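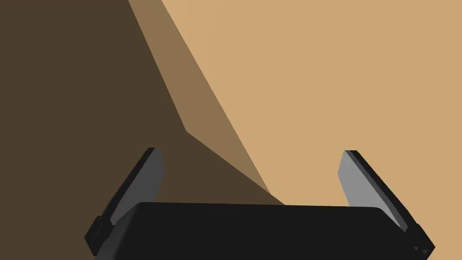 Tarnora Retrofit Readings

2 Jan 2026
By Simão Cardoso

Before-and-after energy readings from old houses that have been insulated, air sealed, or otherwise fussed over. Each row is one visit to one house. There are 1,768 rows in the main file and 19 columns, four of which you will use.

I started keeping these in a spreadsheet to settle an argument with Américo Barreto over whether attic work beats basement work in a drafty two-story house. The argument is still going. The spreadsheet got a folder, the folder got a name, and now it needs a README.

What's in the folder

visits.csv is the main file. One row per visit, with the blower door result, the outdoor temperature, the wind if anyone wrote it down, and what had been done to the house by then.

bills.csv has 2,277 monthly utility bills, matched to houses by house_id. Gas and electric are separate rows. Oil deliveries are in there too, and they are a mess, because people fill the tank when they remember to.

notes.txt is whatever the tester scribbled on the form. I fixed the spelling where it changed the meaning and left it alone where it was funny.

The columns that matter

house_id: Four letters and a number. The letters mean nothing. Please stop writing to ask what they mean.

cfm50: Airflow in cubic feet per minute at 50 pascals. Blank means the test wasn't run. Zero would mean the house is a submarine, and if you find a zero, tell me.

stage: "pre", "mid" or "post". Mid covers everything from "one wall is open" to "the owner says it's finished but there is no back door."

work_done: Free text, semicolons between items. "Foam" can mean spray foam, rigid board, or the stuff from a can. Américo used it for all three.

Where the numbers come from

Most visits were done by the two of us with the same fan and gauge. The gauge went back for calibration in November, and rows from after that have recal = 1. The difference was small, but I'd keep the two groups apart if you care about the last few percent.

The Tavares houses are a separate batch. They're a row of attached brick homes, all on one block, and testing one means you're also testing the neighbors through the party wall. We didn't pressurize the neighbors. Treat those readings as high.

The Cendix rows came from a contractor's records and were typed in from paper. They only have pre and post, never mid, and every post number ends in a zero. Draw your own conclusions. I drew mine and set quality to "C".

Known problems

House size is the outside footprint times the number of floors, so finished basements are in for some houses and out for others. The column basement_counted tells you which, when it's filled in.

Bills are not weather adjusted. If you compare a mild winter to a nasty one you'll find that doing nothing to a house works beautifully.

Owners who let us come back tend to be owners who are happy with the work. Anyone who uses this to say what the average retrofit saves should read that sentence again.

Two houses swapped IDs in an early copy. If your download has a file called visits_final_2.csv, throw it out. There is no final.

Using it

Any spreadsheet program will open the files. I load them in Flullo, which insists on turning house_id into dates unless you set the column to text first. So do that.

Start by filtering to quality A or B, then drop any house without both a pre and a post visit. Join to the bills last. If you join first, you get one row per visit per bill and a very impressive sample size.

Street addresses and owner names have been taken out. A few notes still mention a dog by name. The dogs have not complained.

License and fixes

Use it for whatever you like, with credit to the Tarnora readings. Corrections are welcome if you send the house_id, the column, and what you think it should say. "The attic numbers look off" goes to Américo.

Recent items
Air sealing a balloon-framed wall without taking it apart
Tavares block: second winter
Reading a gas bill when half of it is fees
Storm windows or new windows, part three
Rim joists, again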